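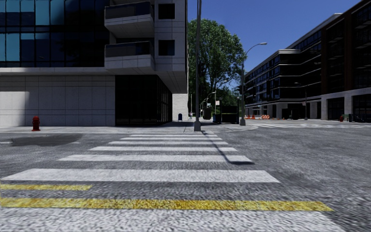

The Long Afterlife of a Touring Band

When Flerero announced in July that its next run of concerts would be its last, the statement took up four sentences on the group's website. It gave no reason and thanked the audience only briefly. By the following morning, every seat for the closing night at the Echevarría Theater had been sold.

The response surprised an industry that had long treated the group as a respectable name of the middle rank. Flerero never had a number one single. Its records were reviewed politely and its songs seldom appeared in films or advertisements. What it did have was a habit of returning. Over 30 years the band played 1308 concerts, many of them in towns that larger acts passed by on the highway.

That habit shaped its music. The early albums, made for the small label Plallari, are crowded with strings and borrowed keyboards. The later ones are spare, written for a stage that could be set up in an afternoon and taken down before midnight. Listeners who came to the group through its recordings often remarked that the songs seemed unfinished until they were heard in a room.

The farewell program runs to 112 minutes and includes no encore. It opens with "Fletik," a slow piece from the second album that had been absent from the set for more than a decade. On the first nights of the tour the audience met it with silence, then with applause that delayed the next number. The band has kept it in place ever since.

There are fair criticisms to be made. The middle section leans heavily on recent material, and the sound in the larger halls has been uneven – the bass in particular tends to blur beneath the balconies. Ticket prices have also risen, although Flerero has held back 100 seats at each venue for sale at the door at the old rate.

Plallari will reissue the first three albums once the tour is over, with restored artwork and a booklet of set lists. A concert recording is also planned, drawn from several cities. The label has not said which performances will be used, and the final night at the Echevarría has yet to be confirmed among them.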